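Flidedel: Frequently Asked Questions

Last revised in July, after the second round of runs.

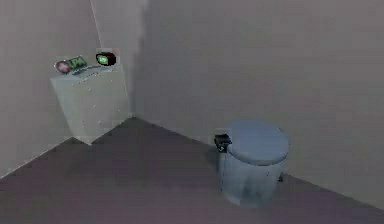 A simulated room with a chest of drawers in the corner and a lidded trash bin.

What is Flidedel?

Flidedel is a method for training a household robot to carry out instructions such as "put the red thing in the bin" using simulated rooms only. The policy gets camera images and one line of text. It never gets the positions of the objects, although the simulator knows them.

Who works on it?

It is developed by the Brosance group. Vasiliki Moschos leads the project and maintains the training code. The simulator underneath is Grarport, which we also maintain, but it has its own page and its own mailing list.

Why are the rooms so bare?

Each training room is made of two walls, a floor and a small number of furniture pieces. We tried fuller rooms early on. They took much longer to render, and the policy did no better on the test rooms. Plain walls also make it easier to see which object the policy is reacting to when it goes wrong.

Why does the furniture look soft or blurry?

We render at low resolution with simple lighting. The policy shrinks every image before using it, so most fine detail would be thrown away. Drawer knobs are the one place where this hurts. They are small and pale against a pale front, and opening a drawer is still our weakest skill.

How many rooms are there?

The training set has 2511 rooms. Another 610 are held out for testing and share no layouts with the training set. The furniture models do overlap between the two sets, so please don't read our numbers as a test on unseen furniture.

What tasks are included?

There are 19 task types. Most are pick and place: take a small item off a raised surface and move it to the floor, a bin or another surface. The rest involve moving parts such as lids and drawers. The full list is in the README.

Why do small items sit so close together, or overlap?

The placement script allows it. An earlier version forced a gap between items, and the policy learned to reach for the middle of whatever blob of color it saw. With overlap allowed it has to tell the items apart. Grasps on flat, thin items got worse after the change and have only partly recovered – we are still looking at the approach angle.

Does the policy read text on signs and screens?

No. Lettering is part of the texture and has no label attached. An instruction that names an object by what is written on it will usually fail. Use color or type.

What is the main result so far?

Training on varied camera angles mattered more than training on more rooms. With one fixed camera, adding rooms stopped helping early. With the camera moved for each episode, performance kept improving up to the full set. The ablation was repeated with 9 random seeds and the ordering of the two conditions was the same in all of them.

Has it been run on a real robot?

Only in a short trial, on a single arm in the Chrysikopoulos lab. Picking carried over fairly well. Lids did not. The simulated hinges have almost no friction, and the policy pushes too lightly on real ones. We don't report a transfer score yet.

Can I use my own furniture models?

Yes. Grarport accepts standard mesh files. Moving parts need a joint definition, and you will have to set the joint limits by hand. Check the scale before you start a long run – a mesh exported in millimeters will load without any warning.

How do I report a bad room?

Open an issue with the room number and the seed. A screenshot is useful but we can't reproduce anything from a screenshot alone. Rooms with items sunk into a surface are already known and will be replaced in the next release.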